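The Day I Drank Too Much Coffee and Learned to Pick Up a Bottle

June 2025

I'd been promising myself a trip to the Pludel open day for two years running, and both times something came up (a wedding, then a flat tire on the way, don't ask). This year I made it, and I got there so early that the woman on the door was still untangling lanyards.

Pludel, if you haven't come across them, is a small outfit that teaches robot arms to handle everyday stuff. No welding, no car parts. Cups, bottles, packets, the junk that piles up on a kitchen counter. They have the run of an old printing building in Atoston, and once a year they let people like me walk in, ask silly questions and eat their cookies.

I expected a lot of robots. What I got, for the first hour, was a lot of people holding things that looked like barbecue tongs designed by an engineer on a sugar high! You hold the gripper in your own hand, squeeze, and the fingers close on whatever you're after. A camera rides along on top and records the whole business, and later on the recordings get used to train an arm to do the same job. So the robot learns from a person, and the person doesn't need to own a robot. I had to have that explained to me twice, and the second time a kid of maybe ten did the explaining.

The program they're building is called Gamel. On the wall of the main hall there was a screen with a running count of the recordings made for it so far, and when I walked in it stood at 1,318. They want 3,000 before they start on the next batch of objects in July. I asked what the next batch was and got a very firm "lids." Apparently lids are a nightmare. I believe it, I have a drawer full of them at home.

There were 4 stations set up for visitors. The first was folding dish towels, and I was terrible at it. I kept catching two layers when I wanted one, and a retired couple behind me sighed in stereo. The second had you sorting spoons from forks, which I enjoyed more than a grown adult should. The third had a line out the door, so I skipped it and got another coffee.

What I hadn't thought about was how much you rely on your fingertips. With the gripper you've got two fingers and no feeling at the ends of them, so everything comes down to looking. You line up, you squeeze, you wait to see if the thing comes with you. I caught myself holding my breath. The guide in our group told us to go slower than felt natural, then slower again, and to stop trying to save a bad grab halfway through. Just let go and start over. It's decent advice for parking, too.

After lunch there was a talk on a real arm they call Sârbu, a heavy gray thing bolted to a bench. It cleared a tray of mugs in 90 seconds and got a round of applause, then went for a sponge and missed it completely, three times in a row. That got a bigger round of applause. I liked that they left it in. I've sat through enough polished demos to know when somebody has swept the floor first, and the engineer running this one just laughed, reset the tray and took questions.

Somebody asked whether all this was coming for our jobs. The answer was long and a bit wandering, and I won't pretend it settled the matter for anybody in the room. Somebody else asked if it could do cat litter. Not yet, but I gather it comes up every year.

My favorite part was the bottle work. A bottle sounds easy until you try one, with that curvy body and the label sliding under your grip, and a plain white tabletop with other people's clutter all over it is a lot closer to my own house than any lab bench I've seen. I could have stayed there all afternoon.
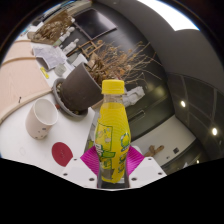
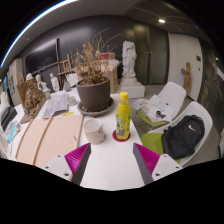 The bottle work, with the hand-held gripper's magenta fingers closed on the bottle in the first picture and open in the second.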